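Zorkeck: save file not showing after the May update
Posted in Help > Saves and Settings

Hello everybody. I play Zorkeck on PC, and on Wednesday the game downloaded the May update. After this, my main save is gone from the Load menu. I have 43 hours in that save and I was almost finished with the harbour chapter. The autosave is there, but it is from the very beginning. The folder on my computer still has 2 files with the correct size, so I believe the data is not lost. I have not started a new game, to be safe. Does somebody know how to make the game see the old file again? Sorry if my English is not perfect.

Skastine
Same thing happened to me. Just reinstall.

Poniren
Please do not reinstall before you have copied your save folder to another place. On my computer the uninstaller removed the folder too.

For me the problem was the profile name. Before the update, the game saved everything in the main folder. Now it looks in a folder with the name of your profile, and it does not move the old files by itself. I did it this way:

Close the game completely, and the launcher also.
Copy the whole save folder to your desktop.
Turn off cloud saving in the launcher settings.
Start the game, make a profile, go to the main menu and quit.
Put your 2 old files in the new profile folder.
Start the game again and look in the Load menu.

When it works, you can turn cloud saving on again. It will ask which version to keep, and you must choose the local one. My save came back at 100 per cent of the progress, only the key bindings were reset. The colour settings for the map stayed.
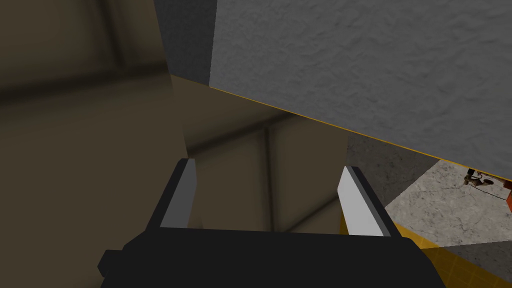
Gripper with open fingers, brown wall behind

If the Load menu shows the file in grey, check that the file name has no extra characters, for example "copy" at the end. My first try failed for this reason.

Roman
The steps from Poniren worked for me too, thank you. I had to do the profile step twice. One more thing: if you have more than 1000 screenshots in the same folder, move them out first. My menu was very slow to open until I did it.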